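The number was 97, and Hermine Wallner did not like it.

She had run the grasping policy through 773 simulated rooms since March. The rooms came out of a generator called Plotberg, which took furniture and objects from a library and put them together without any sense of what belonged where. In 97 of those rooms the arm had closed its fingers on nothing, or on the wrong thing, and reported success.

"It's a good result," said Aurelia Steiner, who had the other desk. "Hedberg got twice that."

"Hedberg used opaque tables."

Aurelia went back to her soup. It was past eight in the evening and the heating had gone off. The paper was called Trummer, after the street the lab was on, and it was supposed to leave the building in the morning.

Hermine opened the list of failures again. She had sorted them by time, by object, by the distance the arm had to travel. None of it had shown her anything. Now she sorted them by room and began to go through them one at a time, with the sound of the spoon behind her.
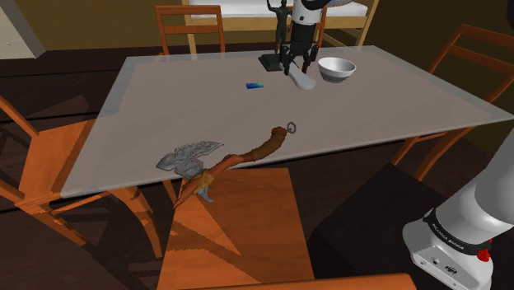

The policy had never been taught what glass was. Hermine had decided that in the first week, and had defended it in two meetings. If the method worked, she said, it would learn where a surface was from the way things rested on it. She looked at the axe lying across the glass, its head out past the rim of the table, and then at the shadows on the chair seat underneath. They were dark and sharp. The blue rectangle further back had nothing near it and would have been an easy thing to pick up. The arm was over on the far side, by the figurine with its hands in the air.

"Come and look at the shadows," she said.

Aurelia brought the soup with her. She leaned in and looked for a while.

"They're on the chair."

"Yes. So where does it think the table is?"

"Lower down," said Aurelia. "Some of the time."

Hermine wrote a filter. It took her three attempts, as she kept mistyping the name of the material. When it ran, it kept the failed rooms with a transparent top and threw out the rest. She had expected half of them to stay. The count at the bottom of the window said 91.

That left 6. She opened those too, and they were ordinary mistakes, a cup knocked over, a spoon held by the wrong end.

"You'll have to change the abstract," Aurelia said.

"I'll have to change the title."

She rang Drosell, who was first author and went to bed early. He listened without interrupting and asked if she was sure. She said she was sure about the count and would be sure about the cause when she had run the same rooms again with wooden tops. He asked how long that would take.

"Until 5," she said.

"Then ring me at 5."

Aurelia washed her bowl and put her coat on over her cardigan, and sat down again. Hermine changed one line in the settings and started the first room.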